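Build the Room First

5 Mar 2019

I have now spent 42 evenings building a living room that does not exist, so that an arm I have not finished paying for can learn to pick things up in it. My household has views on this. The real living room needs a curtain rod put back up, and has needed one since June.

I'd like to defend the fake one anyway, because I think the hobby robot crowd has this backwards, and I say that as a man who had it backwards for two years and has the dents to show for it.

The custom, among people who build these things in garages and shared shops, is that you get hardware moving as soon as possible. You bolt the arm to whatever is nearby. You write 20 lines of code. You press the key. The arm does something, everyone at the bench says "whoa," and you have a video to post. Simulation is what you do later, if you're the type who also reads the manual and rotates his tires.

I followed the custom. My first project at the Horkden workshop, where I rent a shelf and one end of a bench, was a secondhand desktop arm that I named Tedik, after nothing. Tedik's job was to lift a marker from a table and drop it in a cup. Over one winter it lifted the marker on occasion. It also drove its own gripper into the bench hard enough to strip a gear, swept a stranger's soldering iron onto the floor, and broke the cup. I replaced the cup with a metal one, which I considered engineering.

Every one of those failures took an evening. The crash was over in a second, and then came the taking apart, the hunt for the tiny screw, the gear that had to be ordered, and the walk over to apologize about the soldering iron. In a whole season I got through 94 attempts. I know because I kept a tally on the wall, and the shop made me paint over it.

The project after that I call Clalo, and Clalo lives in software. I set up the arm on a cabinet, with a table on one side of it and a TV stand on the other, and I gave it some clutter to worry about. On the first good night it ran 612 attempts while I ate dinner and watched a show about bridges. Nearly all of them were terrible. Not one of them required a screwdriver.
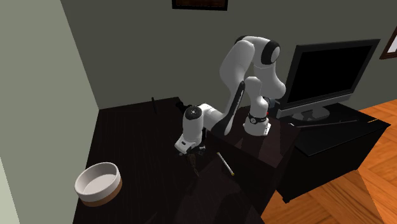
Clalo over the table, with the bowl at the near corner and the TV off, as it always is.

People at Horkden look at this and ask why I bothered with the television. It's a fair question, and the answer is that my first simulated room was a gray floor with a cube on it, and the arm got very good at gray floors with cubes. Put it anywhere with a wall and it was lost. So I added a wall. Then dark furniture, which I recommend to anyone who feels their vision code is going too well. A dark brown object on a nearly black table will humble you in an afternoon. I added things that were long and thin, too, because long thin things are what people leave lying around, and a gripper that approaches one from the wrong side will chase it off the edge. I hung pictures on the walls. I admit the pictures were for me.

The usual complaint is that simulation lies, and it does. Its friction is a number somebody typed. Its table is perfectly flat, a claim I would not make for any table I have met in person. Nothing in it has ever been sticky. A fellow at the shop who builds his own motor boards likes to say that his robot has never once failed in a way the simulator predicted, and I believe him, although he has never run a simulator, so his sample is small.

But real hardware lies too. When Tedik missed the marker, I had no idea why. The code might have been wrong. It might also have been the loose shoulder bolt, or the cable that tugged when the elbow went high, or the bench, which leans. I fixed the code every time, on the theory that code was what I knew how to fix. By spring I had a program beautifully tuned to a loose bolt. Then somebody tightened the bolt as a favor, and it never worked again.

In the fake room, a miss is my fault. I find this unpleasant and useful. There's no bolt to blame, so I have to go look at the thing I wrote at midnight, and there in the middle of it is a minus sign where no minus sign should be.

I will give the other side one point, and it's a big one. Simulated building is no fun to be around. A shared workshop runs on people drifting over to see what the noise is, and half of what I know about wiring came from someone drifting over to tell me I was about to start a fire. Nobody drifts over to a laptop. I sat at my end of the bench for weeks, and the only remark I got was from a member who thought I was shopping for furniture. If every beginner did as I say, Horkden would be a quiet room full of people frowning at tables they can't put a drink on, and I'd probably let my membership lapse.

So bring the real arm out once in a while. Wave it around, let the kids see it, stand back. Then unplug it and go do the dull part, in a room where you can knock the bowl on the floor as often as you like and get it back with one key.

My own arm, the physical one, is due to go on its cabinet next month. I built the cabinet from plans I drew up to match the simulated one, so for once the furniture in my life was copied from something with straight corners. Mine has a wobble. I've put a folded Memon Hardware receipt under the back left foot, and I'm now trying to work out how to model a receipt.

The curtain rod is still on the list.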